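So I finally made it to the open day at Stonberg, the place on the edge of town that does laundry and folding for small hotels and a couple of theaters. I've been driving past their sign for years. My neighbor Zdenka Yordanov came along because she can't pass up free coffee, and we got there on a Tuesday a little after ten, way too early as usual!

The first stop was the wash floor, which was LOUD. Hanyu Feng took our group of 20 around and had to shout the whole time. They get through 1580 pounds on a busy day, mostly sheets and towels, and everything goes by cart on a track in the floor. I could have watched the big ironing roller for an hour (Zdenka had to pull me away by the sleeve). A flat sheet goes in looking like a used napkin and comes out like paper.

After that we went upstairs to the carpeted rooms, where the small stuff gets dealt with. I liked this part best. Clothing doesn't get the roller treatment, it gets sorted into plain bins by color and then by fabric, and the bins go from one station to the next. My own system at home is one heap on a chair, so I took notes.

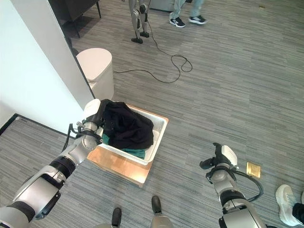 Black on top, teal underneath - one of the white bins upstairs.

I asked Hanyu if dark things always go in with colors like that and got a long answer about dye. The short version is that they test anything new on a damp white rag first, and if the rag stays clean it can share a bin. I tried it at home on my green bath towels and, well, they're getting their own bin from now on.

Then there was a folding table where you could have a go yourself. Radomir Stan showed us the shirt fold they use for the theater orders, arms in, bottom third up, over once more. He does one in 5 seconds. Mine took most of a minute and had a sleeve hanging out, but I got a sticker anyway - it's on my water bottle.

Coffee was in the break room, with poppy seed cake that was gone by 11:30, so go there first if you care about cake. Parking is free but tight, maybe leave the car by the Brumen store and walk over. The tour takes 40 minutes if you don't ask as many questions as I did. They're doing another one in November and Zdenka has already put our names down.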